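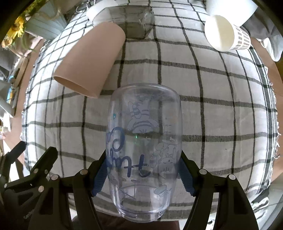 3.2 What counts as empty

Most households in the Neline sample could tell us what they threw away. Fewer could say when a thing had become throwable. We had expected this to be the easy question and had given it two minutes of the interview schedule. It took up most of November.

Containers were the worst offenders. A jar is finished when the jam is, in theory; in practice it enters a second career as a jar, usually in a cupboard with others of its kind, waiting for a hobby. Of the 970 items logged in the diaries, 37 percent were containers, and respondents described them in terms more often used for houseguests. Paper tubes were kept "for the kids" in homes with no kids. Paper cups were tossed quickly unless they had a pattern on them, in which case they stayed for days.

Decoration mattered more than we allowed for in the coding frame (see Figure 2). Plain bottles left the house at a steady rate. Bottles printed with cartoons or lettering did not, and a measurement scale down the side raised their standing further, although only one respondent reported ever measuring anything with one. Bhutto's earlier study of kitchen drawers in Pornmont found the same loyalty to printed tins.

Figure 2. Table items from the sorting task: bottle with line drawings and scale, paper tube, glass jar, paper cup with checkered band.

We therefore split "empty" into two codes, "used up" and "let go." Agreement between coders improved. Agreement between spouses was not measured.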